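September, bench notes, finish trials for the Noltumley tables

Picked up again after the break. The second coat on panels 1 to 4 had been left longer than the can says, so I scuffed all four by hand with 320 before doing anything else. Panel 3 had two runs on the lower edge. Cut them back with a card scraper and went over the spot again with 320. It's slightly thin there now and I've marked the back in pencil so we don't take a reading from it.

For anyone joining this late: the Noltumley order is knotty pine, solid boards, clear finish, and they want to be able to put hot dishes down without thinking about it. We've been using Brokberg water-based satin for everything else in the shop. It looks good but I've never liked it over knots. The resin bleeds through inside a year and you get a yellow ring. So the trial is Brokberg on its own, Brokberg over shellac, Matić hardwax oil, and Matić oil over shellac. Same boards, same sanding, cut from one plank so the grain is close enough.

Shellac was mixed at a one-pound cut, dewaxed flakes, strained twice through a paint filter. Spot coat on the knots only, then one thin coat over the whole face. It dries fast enough that I was sanding it by mid-morning. Matić says their oil can go over a sealer "if keyed," with no grit given. I used 240 and wiped down with a damp rag.
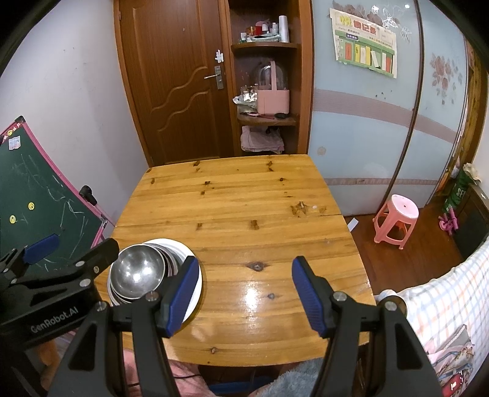 The oil over shellac is the one I'm least sure of. It sat on top for a long time and stayed tacky at the edges when the face was already hard. I buffed off more than I normally would. If it's still soft under a thumbnail by the end of the week I'm dropping it from the trial, because we can't be telling a customer to wait that long for a table.

Heat test: kettle base, water just off the boil, set down for ten minutes on a folded wet cloth, then straight on the finish for another ten on a fresh spot. Starting temperature by the probe was 87 °C both times.

- Panel 1 (Brokberg only): faint white ring under the wet cloth, gone by the afternoon. Nothing from the dry test.
- Panel 2 (Brokberg over shellac): clear white ring from the wet cloth, still there at 5 pm. Slight print from the dry test.
- Panel 3 (Matić only): dull patch, no ring. Came back with a wipe of oil.
- Panel 4 (Matić over shellac): not tested, too soft.

Panel 2 is a disappointment. I expected the topcoat to protect the shellac and it didn't. Could be that the full-face coat was too much and spotting the knots alone would be enough. Panel 5 is cut and sanded for that: shellac on knots only, feathered out, then three coats of Brokberg.

Sanding note. The Cluvard discs we got in the last box are loading up much faster on pine than the old ones. I got through 9 on one side of one panel at 180. Slowed the sander down and that helped some. Don't use them between coats, they leave pigtails that only show once the finish is on. The older discs are in the drawer under the drill press. Please leave those for the tables.

Job number for all of this is 2235. Put your hours on that one and not on the general shop line. The order will need more than the 1000 ml can of Brokberg we have open, and the open one has a skin on it anyway. Strain it and use it for undersides.

To do: first coat on panel 5 before lunch tomorrow. Thumbnail check on panel 4, morning and evening. Red wine and coffee spots on 1 and 3, one hour and overnight. Check the moisture meter battery, it was reading low on boards that felt fine. Ask Matić what grit they mean by keyed.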